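Clearing and wiping a wooden worktop

Last updated: Apr 5, 2025

These notes cover light wooden tabletops set inside a raised metal edge. The surface itself is simple to maintain. Most dirt collects along the join between wood and metal, where a flat cloth does not reach.

Clear the top fully before wiping. Crockery goes first: lift mugs by the handle and bowls by the rim with one hand underneath. Do not slide either across the wood, as an unglazed foot ring will scratch an oiled finish. Paper slips go next. Flatten crumpled ones, keep any receipts still required and put the rest in the bin. Printed slips should not be left on a damp surface, where the ink can transfer.

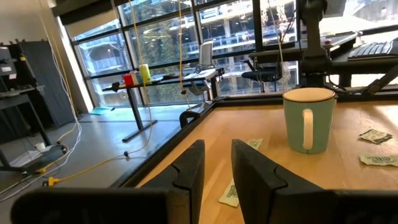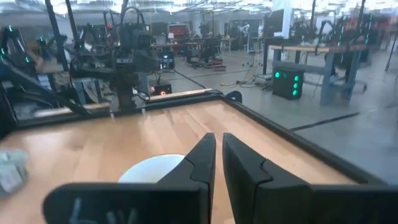
Brush crumbs along the grain towards one corner and collect them with a dustpan. Run a dry, soft brush along the inside of the metal edge, then a wooden skewer wrapped in thin cloth for the corners.

Mix 2 ml of washing-up liquid into 390 ml of warm water. Wring the cloth until it no longer drips. Wipe with the grain, rinse the cloth, wipe again with plain water and dry at once. Standing water in the join will raise the grain and darken the end of each strip.

Mug rings: rub lightly with a barely damp cloth and a little bicarbonate of soda, along the grain only. If the mark remains after two passes, leave the top to dry overnight before sanding.

Black metal edges need only a damp cloth. Scouring pads leave grey marks on painted metal.

Re-oil in February and again in late summer. Bayu Sitompul at the Drernthorpe workshop applies two thin coats and wipes off the surplus after each. Lay used oil cloths flat outdoors to dry before disposal.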